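Kurniawati Setiawan dirige la atención a asegurados de Nasution, una correduría de seguros de salud con sede en Jiltport. Me recibe a las diez de la mañana, con el teléfono ya en silencio, y empieza por el tema que más le preocupa: los reembolsos pequeños.

«Un cliente que vive lejos de su país paga una consulta, guarda el recibo y después lo olvida», dice. «Cuando lo encuentra, el plazo ya ha pasado. Para nosotros es un importe menor, pero para él es una promesa que no se cumplió.»

Desde abril, la correduría trabaja con Goko, una aplicación que permite enviar el recibo el mismo día de la visita médica. La usan 2.000 asegurados, casi todos con contratos temporales en el extranjero. 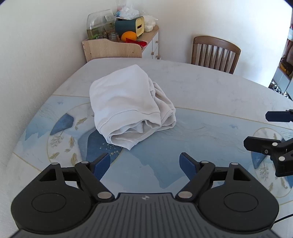
«Antes necesitábamos 13 días para pagar, y ahora son dos», explica Setiawan. «El formulario tenía diez preguntas y muchas repetían lo que ya estaba en la póliza. Las quitamos casi todas.»

El cambio no gustó a todos. Aqeel Mengal, responsable de siniestros en la oficina de Flutdale, pidió mantener la revisión manual de los tratamientos dentales.

«Yo no desconfío de la gente», me dice Mengal por teléfono, «pero una factura dental es difícil de leer, y cada clínica la escribe a su manera – a veces en tres idiomas. Prefiero que la mire una persona.»

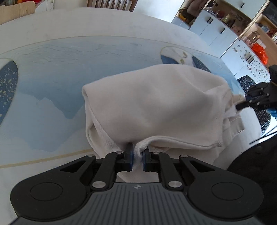
Setiawan aceptó esa excepción y reconoce que él tenía razón en parte. Le queda por resolver el horario del servicio telefónico, que todavía cierra por la noche.

«Quien se enferma a las tres de la madrugada quiere saber si el hospital está cubierto», dice. «Hemos pedido presupuesto para un turno nocturno y espero la respuesta el lunes.»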